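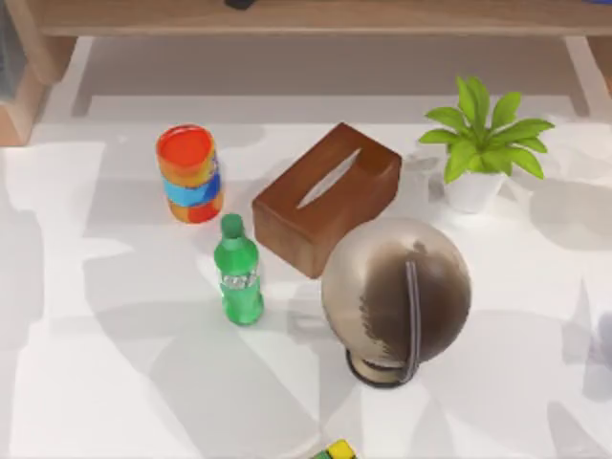

Simulated tabletop with can, tissue box, bottle, globe and plant.

Recording demonstrations by remote control in a cluttered simulation
Posted by Bianka Sárközi, July 18, 2021

Our group is recording teleoperated demonstrations in simulation. Operators clip the plant leaves on approach. Should those runs be kept?

Obinna Oyewole
Discard them. We recorded 20 and kept 16.

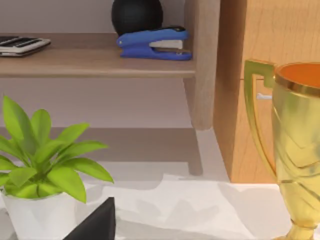
Pravthorpe Remote Handling Team — Community Help

Cirilo Quintero
I would not discard them outright. Label each contact and keep any run in which the operator recovers. With a plant on one side and a trophy on the other, operators should slow the arm before the fingers pass between them. Lowering the hand controller gain helped our newer operators considerably.

Chukwuemeka Tamuno
Same problem at our site. Following with interest.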